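## 6. Teaching the tray lift and nest

This section covers the two-arm routine that lifts a turquoise tray by its rim and sets it inside a blue tub. Complete Section 5 (homing and gripper zero) first. The steps assume the Lovano controller build, revision 3, with a camera at each wrist.

### 6.1 Approach

1. Clear the floor space in front of the steel shelf and switch the arms to teach mode.
2. Jog one arm until its open fingers are on either side of the tray rim. Keep the wrist tilted so the rim stays in view.
3. Lower the fingers at creep speed. Stop before the palm touches the rim.
4. Save the pose as `RIM_A`. Repeat with the other arm and save as `RIM_B`.

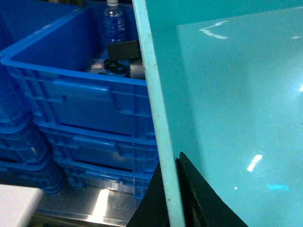
*Fig. 6-1. Wrist view at the tray rim, blue crates on the left.*

> **Note:** Glossy plastic throws glare back into the wrist camera. If the edge finder jumps between the rim and a reflection, lower the exposure before changing any threshold. Error 1893 means that the edge was lost for longer than the timeout.

### 6.2 Grip and lift

1. Close both grippers at low force. Check that the fingers sit square on the rim.
2. Raise force to the working value and wait for both grip flags.
3. Lift straight up in linked mode until the underside clears the crates, then save as `CLEAR`.
4. Hold for 2 seconds and watch the rim for slip.

**Caution:** Do not lift in single-arm mode. The tray flexes and can roll out of the fingers.

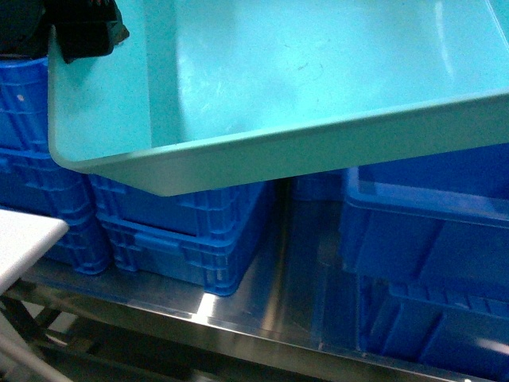 **Mimoza Vlachou**
Motion and gripper setup, Drandonham shared workshop

Some tilt during the lift is acceptable. I set the limit at up to 3 degrees between the two wrists - past that the controller pauses and asks for a reset. Level the tray at `CLEAR`, not on the way up, or the two arms will correct against each other.

### 6.3 Lowering into the tub

1. Place the tub on the bench and run the tub locate routine.
2. Move to `ABOVE_TUB` in linked mode.
3. Offset the target toward one side wall so that the fingers have room to open.
4. Lower at creep speed until the contact flag sets, then stop. 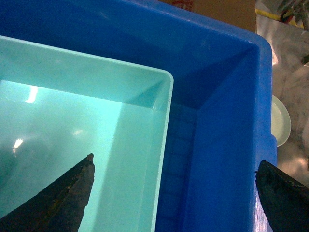
The offset is measured from the inside of the tub wall. Enter it in the tub frame, or it will be wrong as soon as the tub is turned on the bench. Edin Vlachou's locate script writes the frame for you; if you teach it by hand, touch off on two walls and the floor.

### 6.4 Release and retreat

1. Drop grip force to zero before opening the fingers.
2. Open one gripper, then the other.
3. Retreat along the finger axis. A sideways move at this point drags the tray.

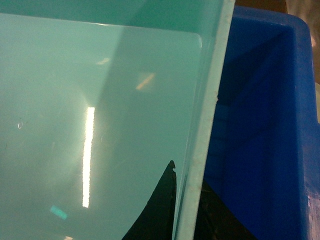 If a finger catches on the rim during retreat, press pause, open the gripper to its full stroke and back out by hand jog. Check the finger pads for loose edges before the next run. Save the corrected retreat under a new name and keep the old pose until the new one has completed a full cycle at creep speed.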